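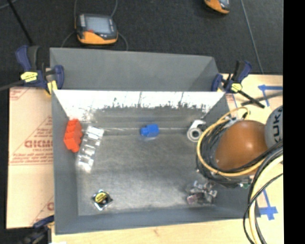 Ferkham potting bench review: a full spring of dirt, seedlings and rain

By Tegwen Landeg
June 2026

I did my potting on the back steps for years. Bag of mix on the top step, trays on the next one down, me on an upturned bucket with my knees up by my ears. It worked, in the sense that plants got potted, but by April my back was complaining every time I bent down to tie a shoe, and I was spending the nicest mornings of the year avoiding a hobby I love.

So I bought a real bench. The Ferkham cost me $509 with delivery, a lot of money for a table you throw dirt on, and I went back and forth over it most of the winter. I've now used it hard for 13 weeks, almost every day in the busy stretch, and I'm very happy with it. I also have some complaints, and they're the kind that would have been useful to read before I ordered, so I'll try to be thorough.

What it is

The Ferkham is a standing-height bench with a cedar frame, a lower shelf made of slats, a shallow upper shelf at the back for small stuff, and a drop-in soil well on the right side with its own lid. There's a rail along the left end with hooks for hand tools. You can buy it with feet or with casters. I got the casters and I would again.

It comes in one very heavy box. The label says 80 pounds and I believe it. The driver left mine at the foot of the driveway, and I opened it there and carried the pieces around back a few at a time. If you have steps or a long path, plan on doing the same, or have a friend over and feed them lunch.

Putting it together

This went better than I expected! The parts are stamped with letters, the letters match the instructions, and the bolts come in separate bags marked by step. I've built enough flat-pack furniture to know how rare that is. It took me an afternoon with a long break in the middle when it rained.

Two warnings. The wrench in the box is soft and started rounding off before I was done, so use your own socket if you have one. And don't tighten the leg bolts until the lower shelf is in. The instructions do say this, but they say it on the page after the one where you attach the legs, and I had to back off every bolt on the left side to get the shelf to drop into its notches.

The wood itself was nice. One slat on the lower shelf had a knot that fell out when I pressed on it, leaving a hole I could put my thumb through. I wrote to them, a replacement slat showed up the next week with no argument, and I kept the old one for plant labels.

Height and working room

I'm on the tall side, and this is the first bench I've used where I can work with my elbows bent and my shoulders down. If you're much shorter, I'd want you to try one before buying, or at least stand at a kitchen counter and picture everything a few inches higher. My sister, who is a good bit shorter than I am, found it fine for sowing but too high for filling deep pots. She'd be happier with the version on feet, which sits lower.

The top has room for two standard seed trays side by side with space left over to actually do something, and that's the part I appreciate most. On my old setup there was always one tray balanced somewhere stupid. Now I can have the full one, the one I'm filling, my seed packets and a mug of tea, and the tea stays upright. I pricked out all my tomatoes in one morning this year, then the peppers, then just kept going with the basil because I was having such a good time – I've never done that before in my life.

The soil well

I thought this would be a gimmick and it's my favorite part of the bench. It holds enough mix for a solid session, it's right there at hand level, and when you're done you sweep the spills back in and put the lid on. The corners are rounded, so a scoop gets everything out. It lifts out for rinsing.

It does not drain, though. I left the lid off one night in May, we had a thunderstorm, and in the morning I had soup. If you don't mind drilling a few small holes in the bottom you could fix this yourself, but then you'd get drips on the lower shelf, and I keep my bagged fertilizer there. I've decided to simply remember the lid. So far I've remembered it most of the time.

The lid could also use a handle. It sits flush, which looks lovely, and with wet gloves on it's a pain to lift. I tied a loop of cord through the finger hole and that solved it.

Casters

All four of them lock, and the locks are the step-on kind that you can work with a boot. On my patio the bench rolls easily, even loaded. On the lawn it doesn't roll at all, and I wouldn't try to force it, because the stems are only held by one plate each. I keep mine against the north wall of the house and wheel it out into the shade of the maple when the afternoon gets hot.

With all the wheels locked there's a tiny bit of sway when you lean on it hard. It never bothered me for seeds or pots. I noticed it when I was sawing through the rootball of a badly pot-bound agapanthus, and that's a job for the ground anyway.

The add-ons

Ferkham will sell you all sorts of extras and I only tried two of them.

The mesh back panel clips on above the upper shelf and gives you somewhere to hang twine, snips and gloves. It's good. It also catches the wind, so on a breezy day you'll want it off or the bench against a wall.

The plastic tray liner is a skip. It's thin, it slid around under my hands, and I found water sitting under it after every rain, which is just what you don't want on a wood top. I took it off after a few days and haven't missed it.

How it's holding up

The cedar has started going silver on the side that gets weather. I like that look and plan to leave it. If you'd prefer to keep the color, oil it before you put the first pot down, since the top stains fast. I have a permanent ring from a terracotta saucer and a dark patch where I spilled liquid seaweed feed, and neither will scrub out.

The bolts needed a turn with the wrench after the first month, once the wood had settled. The hooks on the rail are painted steel and the paint has chipped where my trowel hangs, with a little rust coming through. At this price I'd like to see stainless. It's a small thing, but I look at it every day.

What else I looked at

Before buying I spent a long Saturday visiting garden centers and leaning on things. The Gasser bench is cheaper and folds flat, and if I had a balcony or shared a garage I'd take it seriously. It's lighter, though, and the top is narrow enough that I'd be back to balancing trays. The Fludberg is a beautiful piece of work, all metal, with a real sink and a hose fitting. I wanted it badly. It would also have meant running a line out from the kitchen wall, and the surface gets hot enough in full sun that the floor model had a shade cloth over it.

I'd rank the Ferkham between those two on price and first on comfort, for me, in my yard.

Who should buy one

If you sow a couple of pots of herbs in spring, save your money and use the kitchen table with newspaper on it. If you raise a lot of your own plants, or divide perennials, or you're the person the neighbors bring their sad orchids to, a proper bench at a proper height changes how much you get done and how you feel the next day. I've potted up more this spring than in the last two put together, and I've given away so many tomato plants that people have started pretending not to be home.

I'm planning to sow my fall brassicas on it in July, and I'll add a note here then about how the casters are doing, since the back left one has picked up a squeak.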